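Robotics & Automation > Learning from Demonstration > Research methods

Hand-held gripper demos: is it worth collecting in lots of homes, or should I stick to one and do it properly?

Posted by Jamshid Bahrami
Tags: imitation-learning, hand-held-gripper, data-collection, generalisation
Viewed 1493 times · 4 comments · Share · Follow

Hi all! Second-year grad student here, and I've fallen completely down the hole of teaching pick-and-place from hand-held gripper recordings. The task is a simple one: go up to a small container on the floor, close on it, lift, carry it a short way, put it down upright. So far I have 486 good demonstrations and every one of them comes from the same kitchen (my own, at pretty much every time of day).

The policy trained on these is lovely at home. It goes in straight, it doesn't fuss, and the put-down is gentle. Then I moved the arm to the lab and it fell to pieces. It hovers, drifts left, and closes on air a hand's width short of the rim. Same container, same fingers, same camera mount.

My supervisor thinks I need more demonstrations. A labmate reckons I need more places and could get away with fewer recordings in each. I've got until November and one gripper, so I can't really do both. Has anyone compared the two in a fair way? I'd also love to know how you choose the places, and whether you tidy them first. I've been clearing the floor before each take and I'm starting to wonder about that.

Share · 3 comments

Fatima Olatunji
Accepted · 58 votes

Your labmate is right, and I'm delighted someone is asking this before collecting another few hundred in the same room!

We ran very nearly this comparison last year on the Derkach project. We kept the total fixed at 611 demonstrations and changed only how they were spread out. One set was all from one home. The second came from four homes, and the third was spread thin over as many homes as we could talk our way into, with no home giving us more than a short session. Same three people collecting, same training settings, same test rooms that none of the sets had seen.

The one-home policy did what yours does. Beautiful in its own room, hopeless elsewhere. Four homes helped, though it still got stuck on certain floors. The thin set was a bit clumsier than the others in any single room, with more wobble on the approach, but it worked in the new rooms far more often than either of the others. I remember running the first test in a laundry on a Monday morning and making Sheila come and watch, because I didn't trust it.

A few things I'd pass on:

Floors matter more than you'd expect. Shiny tile gives you a second bright window lying on the ground, and a policy that has only seen matte vinyl has no idea what to do with it. Get carpet, tile, timber, a rug with a busy pattern, and record some of each with the blinds open.

Please stop clearing the floor! I understand the urge. We did it for our first few sessions and had to throw most of them out, as the policy had learned that a container is the only thing that ever sits on a floor. Leave the boxes against the wall, leave the cloth where it is, leave stuff in the bucket if there's stuff in the bucket. The only things we move are trip hazards and anything with a name or address on it.

Vary your starting point too. Walk in from the doorway for one take, start crouched for the next, come from the other side for the one after. If you always start in the same spot, the network can just memorise the path. I suspect this is behind your drift to the left — check whether your kitchen demos mostly come in from the right.

And open the fingers early. We ask everyone to have them fully apart well before they reach the rim and to pause for a beat with the container centred between the pads.

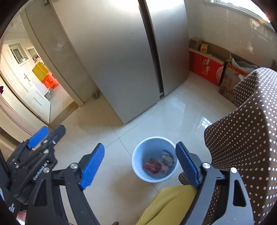 The pause sounds fussy, but it made a big difference for us. Without it, people close while they're still moving, and each person does so at a slightly different distance, so the policy learns a kind of blurry average and shuts too soon. Closing on air short of the rim is the classic sign. Go back through your recordings and look at how far away the container is when the fingers begin to move. I'd bet it's all over the place.

For what it's worth, I'd keep your kitchen set. Take a random slice of it, put it in with the new homes and hold back one or two homes for testing only. Don't train on those, even a little, even when you're desperate in the last week.

Share · 1 comment

Sadia Talpur
9 votes

Agree with nearly all of the above, with one caution. We did the thin-spread thing for a drawer task with Kavetus and it was a mess, because every home had a different drawer and we only had a handful of demos of each. A container on the floor is forgiving. If your task has fiddly contact in it, you want some depth in each place as well as the spread. I'd do a small pilot first, four or five homes, and see if the curve is going up before asking all your friends for favours.

Also label your sessions by room as you go. I didn't, and spent a whole weekend sorting clips by the colour of the skirting boards.

Share

Miyuki Honda
2 votes

have you checked the camera exposure? mine was locked to the kitchen lights and the lab looked nearly black. fixed half my problem in ten minutes

Share · 0 comments

Comments on the original post (4)

Jamshid Bahrami: Fatima, you were spot on. I plotted it tonight and the closing distance is everywhere, and nearly all my approaches are from the right. I feel silly and very happy at the same time. Six friends have said yes to a visit so far!

Fatima Olatunji: Great! Post the results, good or bad. I'd really like to see a second group try it.

Sheila Dawber: Can confirm I was made to watch the laundry test. It was pretty good.

Jamshid Bahrami: Miyuki, exposure was on auto in both places, but I'll lock it and compare. Thanks!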